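Laying interlocking foam mats so the joins stay shut

Most guides to foam tiles tell you the job takes five minutes and needs no thought. I have laid the things in a spare room, a garage and half a shed, and I would put it closer to 40 minutes if you want joins that are still closed in March. The sellers will also tell you the tiles never move. Mine did.

What you need

Tiles, a broom, a damp cloth, a sharp knife with a fresh blade and a straight piece of wood. You do not need the "mat primer" that Imrie sells, and I remain unconvinced by the Piveo edge clips, which came off the first time I vacuumed.

Before you start

Open the pack the day before and lay the tiles flat, with books on any that curl. Foam that has been squashed in a warehouse is seldom quite the size printed on the label. Do not mix brands. I tried Tetbridge tiles against an older set and the tabs looked the same until I pushed them together.

Sweep the floor twice. Grit under foam works its way up as a small hard lump, usually where you kneel.

Laying

1. Start in the corner you see most and work outwards. Starting in the middle is popular advice and leaves you cutting slivers on all four sides.

2. Put every tile the same way up. The textured side goes on top, whatever the box shows.

3. Line up the tabs along the whole seam before pressing any of them. Then press from one end to the other with the heel of your hand. If you have to thump it, something is a tab out.

4. Leave 8 mm at the walls. A tight fit looks smart for a fortnight, then the seam lifts.

5. Decide about the outer edge. Straight border strips are tidy but cost extra. A bare jigsaw edge does no harm if the mat is for working on, though small things do find the gaps.

6. Check the seam by running a fingertip down it. You should feel the line and no step.

Cleaning is a wipe with water and a drop of washing-up liquid. "Antibacterial foam", as on the Prirnuvia packet, still gets dirty.
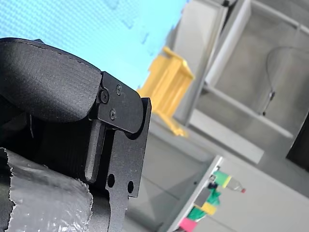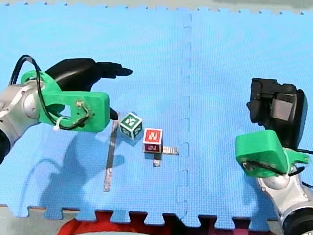 Blue mat, jigsaw edge left bare along the bottom, in the one before this line and the one after it.
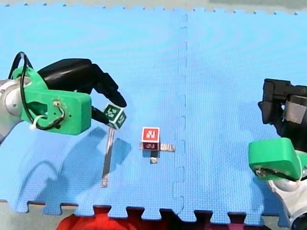

Ruaridh Matheson disagrees with me about the borders. He wrote that a bare edge is fine until somebody catches a toe on it, that he lost 2 tabs that way in his first winter, and that he would buy the strips before he bought the second pack of tiles.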